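Speaker notes: Keeping old office computers useful
Muchen Gu, August meetup, Darer branch library

Slide 1. Title
Say hello, wait for the back row to sit down. Phones off. I have 20 minutes and then Raed Awad takes over for the budget part, so hold the money questions for him.

Slide 2. Where we started
Two years ago the Tannous office had 569 desktops on its books. The plan was to replace every one of them on a fixed schedule. I was asked to find out which ones people were unhappy with. Pause here. Most of the complaints came down to slow startup and too many browser tabs.

Slide 3. What we measured
We logged memory use and disk wait during a normal workday. Mention that we told staff first and did not record what they were working on. Raed has the spreadsheet if anyone wants the column headings.
The accounting machines were the worst. They keep Wasturum open all day, plus email, plus a video call in the afternoon.

Slide 4. Memory first
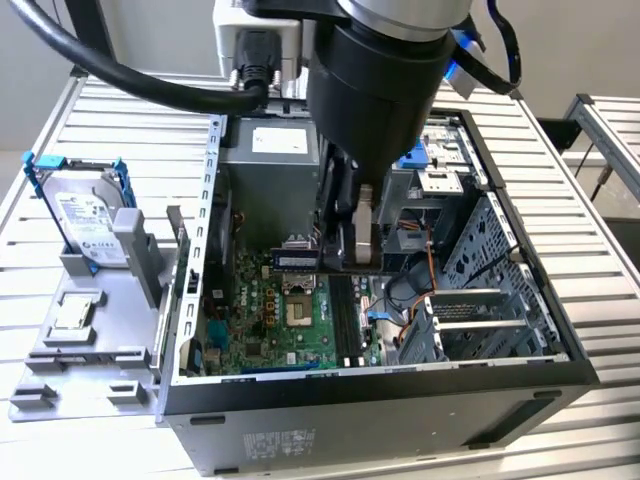 Slide 4: Open tower on its side, memory module near the slots on the green motherboard.

Adding memory was the cheapest fix we tried. Check the board manual before ordering — we bought one batch of the wrong type and had to send it back. Matched pairs where the board supports them. Label the case with the new total and the month, so the next person doesn't have to open it.
If someone asks about mixing old and new modules: it often works, at the speed of the slower one. We stopped doing it because the support calls were hard to sort out.

Slide 5. Then the drive
Swap the hard drive for a solid state one. Clone overnight, test in the morning, keep the old drive for 14 days. Skip the cloning demo if it is already past 7:15.

Slide 6. When to stop
We gave each machine 3 chances. After the third support ticket for the same fault, it went to Purix for recycling. Drives are wiped before they leave the building — say this twice, people always ask.

Slide 7. Questions
Repeat each question into the microphone. Hand the clicker to Raed. His slides are in the same file, starting right after this one.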